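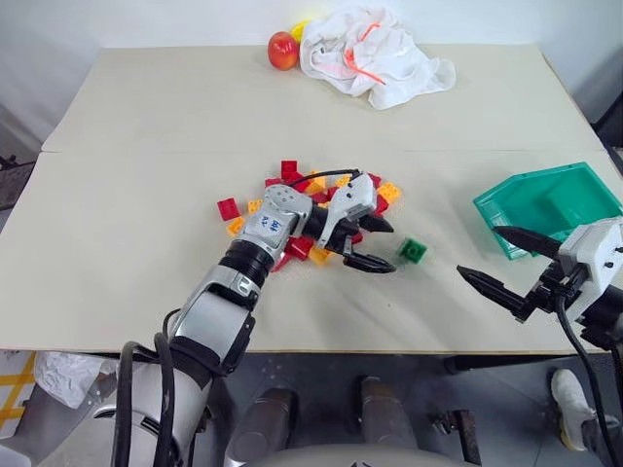

3. Work Surface and Brick Layout

3.1 Surface

The Koval table top is beige and made of two boards joined along a seam that runs across its width. The near board was assigned to the bricks. The back board was left for household items, in this layout a red apple and a crumpled white cloth with thin orange-red lines. A white wall stands behind the table.

3.2 Bricks

The bricks are toy building bricks with square studded tops, mostly red and yellow-orange. They lie scattered in a pile at the center of the near board. A single green brick sits to the right of the pile on bare table top. Green was chosen as the odd color after the April trials at Pevalby, in which yellow-orange bricks were often confused with red ones under the warm ceiling lamps.

3.3 Bin

A green plastic bin is placed near the right end of the table, tipped so that the opening faces up and left. The upright position used in the Fliradine layout was dropped. Its rim hid small parts at the bottom, and sorted bricks could not be checked without lifting the bin.

3.4 Sorting rules

Bricks are sorted by color only. Size is ignored. Items on the back board are not sorted and stay in place for the full session. A session ends after 330 seconds or when the near board is clear.

3.5 Open points

The seam height has not been measured. The Skernden table has a one-piece top and will be used for comparison in section 4.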